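2025-11-03

Quick one tonight, kettle's on and I've got to be up at 5. But I said I'd write up the choir thing so here goes.

So I joined a choir. Me. Who mimed through the whole of primary school. Blame Dagmar Doležal, she's been at me since August and she does not let go of a thing. Came round with the form already filled in apart from my signature. Even spelled my middle name right.

Rehearsals are in the old hall at Varkcombe, up the hill past the servo. Parking is terrible. If you're going, leave the car down by the creek and walk up, takes a bit longer but you won't get boxed in by the basketball parents. Bring a jumper. The heater makes a lot of noise and does bugger all.

First night I was put with the altos. Then moved. Then moved again, to the tenors, where it seems I belong. Bit of a blow at first, then sort of great? The tenors are always short of people so everyone's nice to you. Vojtěch Hájek shared his music with me and pointed at the notes with his little finger the whole time so I wouldn't get lost. Got lost anyway. Bar 11, every single time, there's a page turn and then we come in on the offbeat and I'm still licking my thumb.

We're doing a lullaby, two rounds, a big loud thing for the end, and a hymn tune from 1749 which Safta (she conducts) found in a secondhand book and has rearranged herself. It's gorgeous and also very, very slow. You run out of air. She says stagger your breathing, which means don't breathe when the person next to you does. Fine, except Vojtěch is listening for me and I'm listening for him and then neither of us breathes at all.

Things I've learnt so far, no order:

Humming in the car counts as practise. Sing the vowels only, it feels ridiculous and it works. Drink water in the afternoon, not two minutes before. Don't eat cheese. Pencil, always pencil, Safta changes her mind and then changes it back. If you come in wrong, come in wrong quietly.

Also the home practice thing. I tried the bedroom, too muffly, all that carpet and doona. Tried the hallway, the dog joined in. Ended up in the tiled end of the house where everything bounces back at you and you sound about twice as good as you are. Dangerous. Went to rehearsal the next week thinking I was a star. 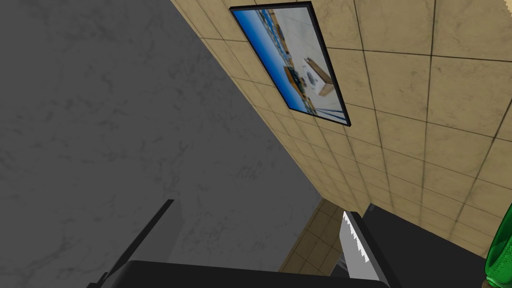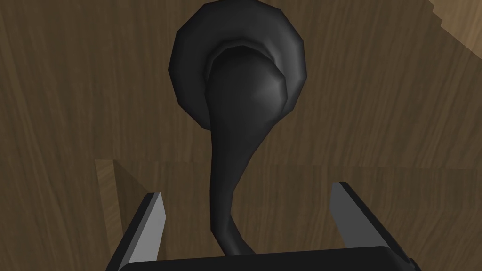
Tiles and the picture on the wall in the first one, the dark horn-shaped thing in the second.

Anyway. Sectionals. We had our first one last week, tenors only, at Sabina Kratochvíl's place over in Stemell. She has a proper piano, in tune and everything. 8 of us squashed in round it. We did the hymn line by line, then the whole lot with her playing the other parts, and there was one chord, just the one, where it all locked together and I got goosebumps right down my arms. Then somebody's phone went off. But still.

Supper after was excellent, I should say. Poppyseed cake, the moist kind. I've asked for the recipe twice and had a vague answer both times so I think it's a family secret. Will keep trying.

What I didn't expect is how tired it makes you. Good tired, like after swimming. I get home and I'm starving and wide awake and then I sleep like a log. Haven't slept that well since the kids moved out. And it's a whole evening where I dont look at my phone, you can't, you need both hands for the folder.

The concert's before Christmas, date to be confirmed, they're waiting on the hall. All black with a bit of red. I own no red. Dagmar says a scarf will do, and that she has over a dozen so I can take my pick.

I'm nervous about the loud one at the end because we're meant to do it off by heart. Second verse is a complete blank. I've stuck the words up inside the pantry door so I see them whenever I get a biscuit, should have it down by teh weekend at this rate.

If anyone reading is local and can hold a tune, or even nearly, we need basses. Badly. There are two and one of them has a bad knee and can't do the stairs every week. No audition. Just turn up, say you're a bass, they'll probably hug you.

Right, kettle. More next week if I remember.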